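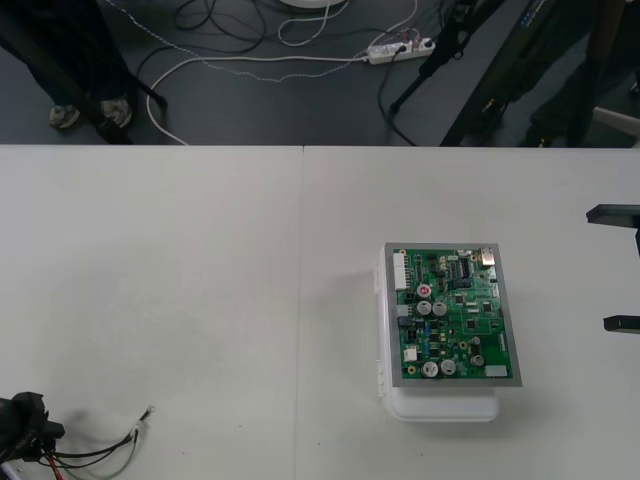 How do you teach a robot arm a job without writing code for it? You do the job through the robot, over and over, while a computer records every move, and then software learns to copy what you did.

At Flolbridge, a small automation shop that takes in control boards for repair, the teaching has been going on since March. The company hopes to have a pair of arms handle the dull end of the business: getting a circuit board and its wiring in front of a human who knows what is wrong with it. The human part of the plan is not under review. The arms still have trouble with wires.

The method is remote control. An operator holds a pair of handles, one for each arm, and whatever the hands do, the grippers do a moment later. Squeeze the left handle and the left jaws close. Sneeze, and both arms sneeze. The shop has kept a few of those recordings for morale.

Each attempt at a task is called a demonstration, and so far Flolbridge has 600 of them. The target is 3,000 by the end of the project. Operators work in half-hour turns, which was reduced from an hour after the quality of the demonstrations was found to follow the operator's mood quite closely. A robot trained on the last ten minutes of a long turn, according to the project's notes, "moves like it wants to go home."

The training is split between two kinds of work. The first is handling the boards, which are flat, stiff and well behaved. They have edges a gripper can find, and they stay the same shape from one try to the next. The hard part is mostly where to hold them, as a crowded board leaves few places where a pair of jaws is welcome. Operators are told to go in from the side, slowly, and to leave the tall parts alone.

The second is wires, and wires are neither flat nor stiff and have never behaved well for anyone. A lead picked up at one end does something different at the other end every time. People deal with this by feel, and feel is exactly what the handles don't pass along. An operator who can strip, twist and seat a lead at a bench without looking down will spend most of a turn trying to pick the same lead up off a table.

Flolbridge tried the older approach first. In hand guiding, a person takes hold of the arm itself and walks it through the motion, and the robot remembers the path. It worked well enough for the boards. With two arms and a loose bundle of leads, it called for one person per arm and a degree of cooperation that the staff described as "like moving a couch." The handles arrived soon afterward.

The software that does the copying comes from Bech, which supplies it along with a manual and a warning. The warning is that the robot will learn what it is shown, including the parts nobody meant to show it. One early version of the board task picked up a small, pointless wiggle before every grasp. The wiggle was traced to a single operator who had been doing it for weeks and denied it until the playback. That person's recordings were thrown out, the wiggle went with them, and relations have since improved.

There is also some debate over mistakes. The tidy view says to delete any demonstration in which something slips. Flolbridge started that way and ended up with a robot that performed beautifully until anything went wrong, at which point it carried on performing beautifully with nothing in its jaws. Operators are now asked to fumble once in a while and recover, and to do it naturally. Several have said this is the first job where they were asked to be clumsier, and at least one has been told to ease up.

Results are mixed, which in this field counts as good news. In the latest round of tests, the arms were left to run the board task by themselves and finished it in 76 percent of attempts. The same round gave the wire task a shorter trial, and the score was not posted on the break room wall with the other one. The company says only that it is "lower" and that there is "a lot of data still to come."

Prellen, the equipment dealer that has agreed to take the finished setup on trial, wants both tasks working before anything is delivered. It has asked for a system that can run for 6 hours without a person stepping in. The current record belongs to an afternoon when the arms lasted from lunch until shortly before 3 p.m., and ended with a lead wrapped around the wrong gripper.

Zestport, a neighboring firm that packs fruit, has also been by to look. Its managers wanted to know if the arms could be shown how to handle peaches. Flolbridge told them that in principle the teaching would be the same: same handles, same software, a different pile of things to pick up. A test was offered, and Zestport was asked to bring peaches it did not need back.

For now the recording continues, two operators to a day, one in the morning and one in the afternoon. Applicants for a third spot are being accepted. No robotics background is required, and experience with video games is listed as helpful. Patience is listed twice.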